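Why does a drawer stop?

A drawer is a box that goes for rides. Short rides, mind you, and always to the same place.

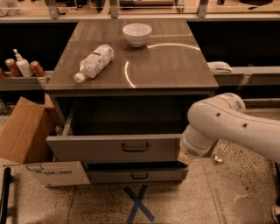 The top drawer, out as far as it goes. The bowl and bottle are staying up top.

Most drawers travel on 2 runners, one each side. Pull the handle and the box slides along them.

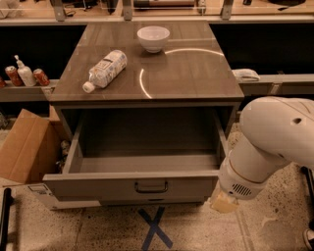
At the end of each runner is a small bump called a stop. Without it, your socks would land on your toes.

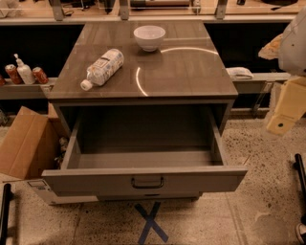 An empty drawer is easy to pull. A full one grumbles. Try both at home, and keep your fingers out when you shut it.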